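4.3 Bin placement trial (simulated cell)

Run this trial before assigning any shop-floor chore to the Ovville arm. The planner can put small parts away in simulation. Unattended work on a real bench is not supported in this release.

1. Open the Toltska cell file and select the wrist view.
2. Set gripper speed to 10 percent.
3. Move the part to the red box and pause with the fingers closed.
4. Check that the dark end of the part is visible between the fingertips.

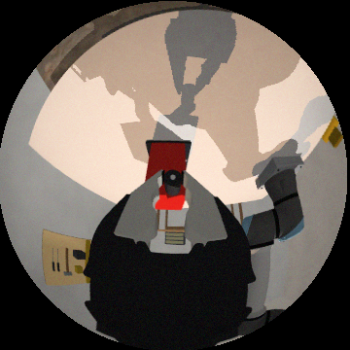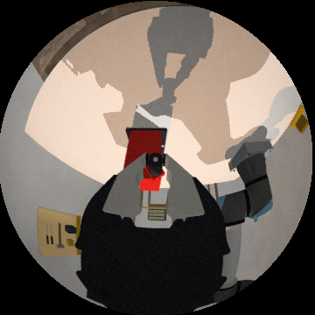
Wrist view, part held at the red box.

5. Resume and let the planner release the part.
6. Repeat for 20 cycles. Log every miss, including parts left on the rim.

NOTE: A pass is 98 percent over 5 full runs. Tidying mixed tools or wiping down a bench is outside the scope of this trial.

CAUTION: Shadows on the table can shift the part estimate. Do not raise the speed to make up for slow cycles.

Send logs to Janka Bednárik at Veltalport.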